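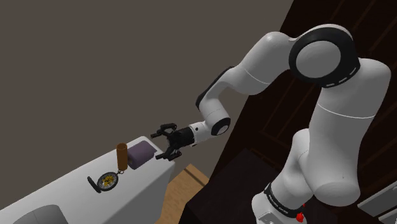 Chapter 4
Reading a Shell Heap

Few things in archaeology look duller from a distance, and few reward a close look so well. A shell heap, or midden, is what piles up when people eat shellfish in one place for a long time. The one at Plakthorpe is a low green hump beside a creek, and most walkers go straight over it. Cut a clean trench into its side, though, and you find 3,000 years of suppers stacked up like pages!

This chapter follows the Plakthorpe trench from the turf down to the old beach sand. Along the way you will learn to tell a layer from a lens, to take a column sample, and to decide whether a broken shell was smashed by a cook, a gull or a passing boot. (Gulls are harder to rule out than you might think.)

We begin with counting. The first column at Plakthorpe gave 1,963 shells that still had a hinge, and 822 of them were cockles. Why the hinge? A cockle has two halves and can break into dozens of bits, so a simple count of fragments tells you more about trampling than about dinner. Section 4.2 shows how to work from hinges to whole animals, and it is a lovely bit of detective work once you get the hang of it.

Shells also keep time. Many kinds add fine growth lines as they live, and the last line at the edge can show the season when the animal was gathered. At Altton, a smaller heap up the coast, nearly all the readable edges point to late winter. At Plakthorpe they are spread through the year - a very different way of using a shore.

Then come the other finds: fish bones, charcoal, and the 391 fire-cracked stones from the bottom layer, which get a section all to themselves.

Before you read on, look back at the soil color terms in Chapter 2. You will need them for the section drawing in Exercise 4.1.

Key terms: midden, lens, column sample, hinge count, growth line

4.1 What Counts as a Layer?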